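Soup kitchen chain Boketti adds barley broth to its spring menu

Boketti will start selling a barley and mushroom broth at its 13 lunch counters in April, the company said. The recipe comes from Zandora, a small producer that has supplied the chain with dried mushrooms and stock for several years.

A bowl has about 200 calories and is made without meat or dairy. It replaces the split pea soup, which goes off the menu until fall - regulars can still buy it frozen.

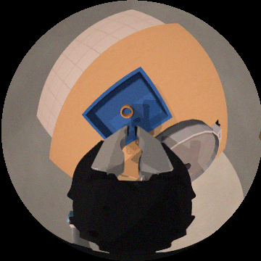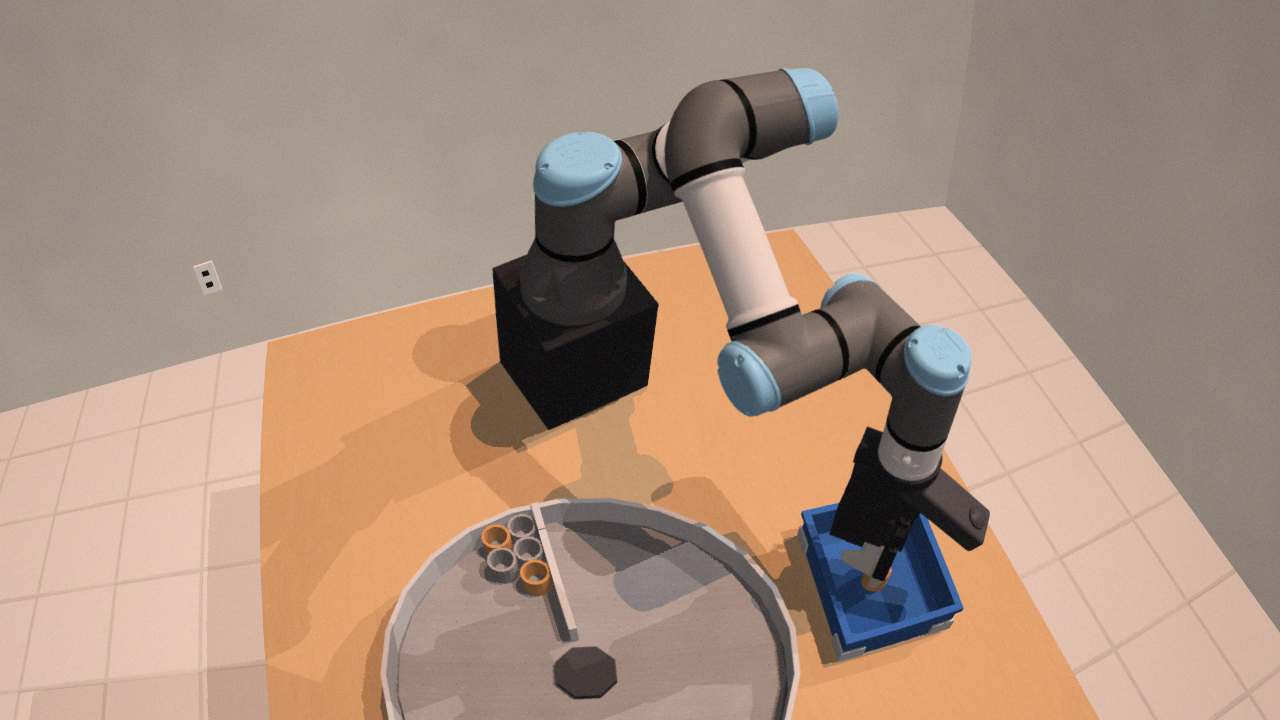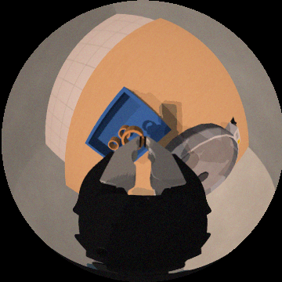 Gripper and orange work surface, three computer-rendered views.

The broth was tested over lunch at the Prirken counter, where 1,374 bowls were sold during the trial. Customers asked for more salt and larger pieces of carrot, and both changes were made before the recipe was settled.

Cooking time is 40 minutes, with the barley soaked the night before. Bread from the Lüthi bakery comes with each bowl. The price will be the same as for the other soups. Counters open at 11 a.m., and the broth will be served until closing.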